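4.3 Gemeinsamer Arbeitsraum bei zweiarmigem Betrieb

Dieser Abschnitt gilt für Arbeitsplätze vom Typ Limia, an denen zwei Greifer auf dieselbe Tischfläche zugreifen. Die Gefährdungsbeurteilung des Betreibers bleibt davon unberührt.

VORSICHT: Quetschgefahr zwischen den Fingern. Bei freigegebenen Antrieben nicht in den Arbeitsraum greifen.

1. Antriebe sperren und Not-Halt beider Arme einzeln prüfen.

2. In der Steuerung Dosia das Menü »Zonen« öffnen und die Tischfläche als gemeinsame Zone anlegen.

3. Mindestabstand zwischen den Greifern auf 40 mm setzen. Kleinere Werte werden nicht übernommen.

4. Geschwindigkeit in der gemeinsamen Zone auf 255 mm/s begrenzen.

5. Obere Zonengrenze auf 370 mm über der Tischplatte einstellen. Kabel dürfen nicht in die Zone hineinragen.

6. Vorrang festlegen – ein Arm führt, der andere wartet an der Zonengrenze, bis die Freigabe vorliegt.

7. Probelauf im Tippbetrieb mit Zustimmtaster durchführen und im Prüfblatt vermerken.

Hinweis: Behälter und lose Teile gelten als Hindernisse, auch wenn sie leicht sind. Ihre Lage ist vor jedem Start mit dem Zonenplan abzugleichen.
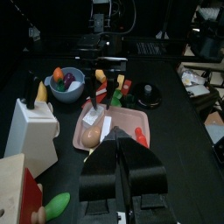
Letzte Änderung dieser Seite: Mittwoch, 21. Januar 2026

Nähern sich beide Greifer derselben Schale, ist der Abstand an den Fingerspitzen zu messen. Hohe Gegenstände wie ein Messerblock werden mit ihrer vollen Höhe eingetragen, einschließlich überstehender Griffe.

Nach jedem Fingerwechsel sind die Schritte 3 bis 7 zu wiederholen. Zur Kalibrierung der Handgelenke siehe Abschnitt 4.4.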